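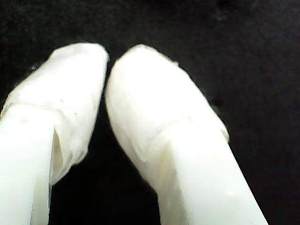
One member objected before the first item was finished, saying that a machine which folds 71 towels in a working day is still slower than any of us, and that the meeting should not use the word "ready" until this has changed. The chair asked to write the objection down, and it is written down here.

Minutes of the meeting of the Xia user group, Trestville, February 9, 2020

Present: 8 members. Apologies were received from two more. The minutes of the August meeting were accepted with one correction: the trial at the Clindwood shop was in the stock room, not at the counter.

1. Towels and other laundry

The report on the folding trial was read. In the trial period the machine was given 297 pieces of laundry, all clean and dry, laid one by one on the table by a person. Of the hand towels, 80 per cent were folded well enough to go on the shelf. With the fitted sheets the trial was stopped early, as no sheet was folded in a form that the laundry could accept.

The member who had objected asked how much time the person spent on laying the pieces. The report does not give this time. It was agreed that the next report must give it, otherwise we do not know if any work was saved or if it was only moved from one end of the table to the other.

2. Fingers and their covering

There was a long discussion about grip. Bare fingers are smooth, and the members who work with thin cloth say that it slides away when the arm lifts. With a soft white covering wrapped over the tips, the cloth is held better, but the tips become wide and blunt, and it is more difficult to take only one layer. The overlap in the wrapping was also mentioned. One member thinks that the raised edge can catch on knitted things. Another has not met this problem in the kitchen work and would like to see it tested before we write any advice.

It was proposed to buy ready-made rubber tips from Jirik. The price was considered high for a group of our size. Decision: one pair will be ordered for comparison, and the wrapped tips stay in use until then. How often a wrapping must be renewed was asked, but there is no record of it. From now on the date of each new wrapping goes in the logbook.

3. Shop-floor work

The Clindwood shop repeats that filling shelves with boxes of the same size goes well in the evening, when there are no customers. Bags of rice and flour do not go well. They change their shape when they are held, and the arm puts them down leaning. A worker then goes along the shelf and puts them straight, which the shop does not mind, but it wants this work to be mentioned in our reports.

The shop also asked about wiping the counter. The meeting answered that wiping a flat and empty surface can be done today. To clear the surface first, to decide what is rubbish and what is somebody's shopping list, this we cannot promise. The answer will be sent in writing.

4. Kitchen

Short item. Loading of plates was tried, cups were not. The members who tried it were content with the plates, but one of them remarked that she still rinses them herself and opens and closes the dishwasher herself. It was suggested to make a list of the small steps in each chore and mark which of them a person still does. Agreed. The list will begin with laundry and dishes.

5. Public answer

Visitors to our page often ask if they can buy a machine for the house now. After some discussion the following text was accepted, with one vote against: "For single steps, in a prepared place, yes. For a whole chore from the beginning to the end, not yet."

The vote against was from the member who finds the first part too hopeful.

6. Other matters

The key to the side room is missing - whoever has it should please bring it back. The electricity bill is paid. Old towels are still needed for the trials, preferably without holes and without fringes.

The next meeting will be in the same place. The new report form will be sent to all members before it.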